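Umbridge talk, teleop session. 9 Jan 2023
SPEAKER NOTES, do not read out word for word
Slot is short, leave time for questions

SLIDE 1 - title
Say hello. Say what the talk is: showing a robot a task, two ways. Hands on the arm, or remote control from a chair. Project name is Dromesus, people will ask how to spell it, it's on the slide.
Don't do the history bit. Cut it last time, nobody missed it.

SLIDE 2 - why show at all
Writing the motion out step by step works fine for one part in one place. Move the part, start over.
Showing: person does the job, we record it, the robot learns from the recordings. Person doesn't need to code.
Ask the room who has pushed an arm around by hand. Wait for hands. Then go.

SLIDE 3 - by hand
Arm goes limp (gravity comp on), you grab the wrist, walk it through the task.
Good: you feel contact. You feel the drawer stick. New people get it in one try.
Bad: your body is in every camera view. Your arms get tired. Two arms at once is misery for one person.
Also the jerk at the start when people let go too soon. Mention, don't dwell.

SLIDE 4 - by remote
Handheld controller, one per arm. Trigger closes the fingers. Clutch button so you can let go and re-center without dragging the arm along.
Operator sees what the wrist camera sees plus one side view. Policy later gets the same wrist view. This is the main point of the slide, SLOW DOWN.
If the operator can't tell from the wrist view where the part is, the policy can't either. Big argument for making people work from that view only, even when they complain. They will complain.

SLIDE 5 - same thing in simulation
Most of our remote demos now start in sim. Same controller, same buttons, rendered room in place of the lab.
2000 demos in sim, 2000 on the real arm, 4000 total in the Dromesus set. Say the split out loud, the slide text is small.
Floors and walls get swapped between episodes. Point at the floor, then at the back corner where the two walls don't match.
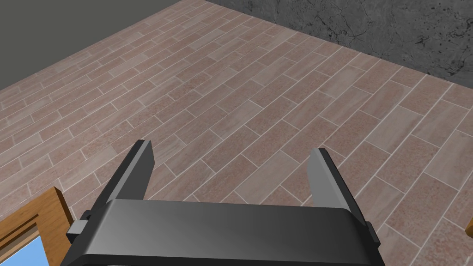 Wrist view in sim, fingers open, nothing in the grip.

Things to say while this is up:
Fingers at the bottom of the view, always. Operators use the gap as a sight. Line up the gap, then go down.
Depth is hard here. Flat even light, no strong shadows on the floor, so judging height is guesswork for a new operator. They hover. Hovering goes in the data and then the robot hovers too.
Grout lines help a bit, people steer by them without knowing it. Worry: does the policy steer by them as well? One reason for swapping floors. Don't claim we solved it.
If somebody asks about the textures, yes some combos look odd, random picks, moving on.

SLIDE 6 - what a good demo looks like
One smooth reach. Short pause before closing the fingers, same pause every time if you can.
No fishing around. If you miss, back off, come in again, keep recording. We WANT some misses with a recovery, the robot needs to see how to get out of trouble.
Throw out: dropped tracking, clutch pressed mid-grasp, operator talking to somebody and drifting.
Cap of 90 seconds per episode. Longer than that and it's usually two tasks glued together, split it.

SLIDE 7 - by hand vs remote, side by side
Don't read the table!! They can read.
Just say: by hand for contact heavy stuff and for first timers. Remote for anything where the camera view matters, and for volume.
We mix both in Urnideck (the bin sorting job). Label which is which in the metadata. We forgot at first and sorting them out afterwards was a horrible week in May.

SLIDE 8 - operators
Training is short, practice in sim, then real arm with speed limit on.
Rotate people. One person's demos all come out with the same habits, same approach from the left etc. Model picks up the habit.
Breaks. Put breaks in the schedule, not "when you feel like it". Quality drops before people notice theyre tired.
Left handed operators: swap the mapping, dont make them adapt.

SLIDE 9 - what still goes wrong
Lag. Small amounts ok, jitter is worse then a steady delay.
Sim contact still too clean. Things slide in the real world that sit still in sim.
Gripper opening in sim didn't match the real one for a while, check yours before you record anything. Seriously check it.
Skip the Ragnarsson cell if over time. If not: their arm, our controllers, different wrist mount, policy needed new demos for it. Don't promise numbers.

SLIDE 10 - questions
Likely ones:
How many demos for a new task? Depends, start small, look at the failures, record more of those.
Can you use only sim? For reaching, close. For anything with friction, no.
Headset? Tried, people got queasy, went back to a screen.
Leave contact slide up. Grab the adapter before leaving the podium, left it there last time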